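Tramier Open Day

The Tramier Open Day is a yearly public event at the Tramier works, where the robotics firm Vasilakis builds and tests two-handed robots for light handling tasks. It takes place on a Sunday in January and is free to attend. The most recent edition drew 1140 visitors.

Background

The event began as a family day for staff and was later opened to the public. Vasilakis runs it together with Wiltel, which supplies the control software, and Trendance, a training company that teaches operators. Before the first open day the site could only be seen by trade customers, by appointment.

Format

Doors open at 10 a.m. Visitors are taken round in groups of up to 23, each with a guide from the works. The tour passes through the assembly hall, the hand workshop and the test room, and ends in the canteen, where Trendance has a stand on operator courses. Places on the tour are given out at the gate. The assembly line is stopped for the day, but the test room runs as normal.

Demonstrations

The best attended part of the day is the tabletop demonstration, which is given every half hour in the test room. A robot with two jointed hands works with household objects and toys on a white table. Most of the tasks are short ones, such as putting an object on a plate or moving a mug by its handle. Visitors watch from behind a rail, and a screen on the wall shows the view from the robot's head.

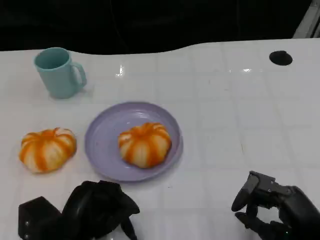
Tabletop demonstration with a teal mug, a lavender plate and two striped toy pumpkins, seen between the robot's hands.

The objects are changed between sessions. A printed sheet at the rail lists the tasks for each session and the number of tries allowed. Failed tries are repeated in front of the audience and entered in the test log in the usual way.

Access

The tour route is step-free. Parking at the works is limited to 200 cars, and a shuttle bus runs from the railway station until the last tour at 4 p.m. Children must be with an adult in the hand workshop.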